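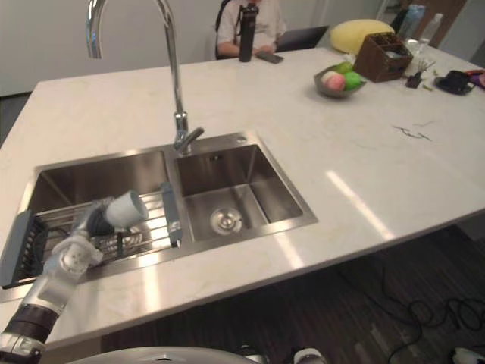

Double-basin sink with gooseneck faucet and a wire dish rack in the left basin.

Galindo Dish Soap Concentrate, Unscented
Item 1724 — 13 oz. bottle or 61 oz. refill jug

We have been selling this soap out of our little shop in Dilloncombe for a good long while now, and it is still the thing people come back for most often, sometimes with the same bottle they bought the first time (we love seeing those, scuffed labels and all). Galindo is a plain, thick, slow-pouring dish soap with no perfume and no dye. It has a very faint smell when you first open the cap, a bit like clean laundry that has been on a shelf, and that goes away as soon as it meets water.

It is a true concentrate, so please go easy! A small squirt on a damp brush will see you through an ordinary supper's worth of plates and glasses. If you like to wash in a full basin, one teaspoon is plenty, and you can always add a drop more when you get to the roasting pan. Most of the folks who write to us saying it is too sudsy have been pouring it the way they poured their old soap, and we did the same thing ourselves in the beginning.

Good for: everyday dishes, glassware, stainless steel, enamel, baking sheets, lunch boxes, and hand-washing the odd wool sock when you are out of anything else.
Please don't use it in: the dishwasher. You will have foam on the floor, and a lot of it.

Cast iron is a question we get every week. Yes, a little is fine on a well-seasoned skillet. Rinse, dry it right away on a warm burner and rub in some oil while you are at it. 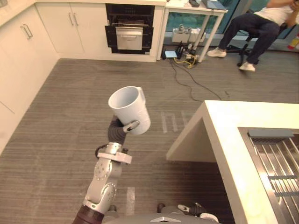

Page last changed: January

Sizes and refills

The bottle has a flip cap and a wide enough base that it stands up nicely by the faucet. The jug has a screw cap and no pump. We do carry the Burkari pump (item 345), which fits the jug neck and gives you a small, even dose with each press. It does not fit the bottle, and we are sorry about that — the neck is narrower and we haven't found one we like.

If you live close by, bring any clean container and we will fill it from the drum at the back of the store. We charge by weight, and the container doesn't count.

Storage

Keep it somewhere that doesn't freeze. A cold garage will turn it cloudy and stringy, but a day in a warm kitchen and a gentle shake usually bring it back.

Goes well with

Urum bottle brush, long handle
Urum cotton dishcloths, undyed
Burkari pump for refill jugs

The Urum cloths are out of stock in the larger size until the next delivery. The small ones are on the shelf.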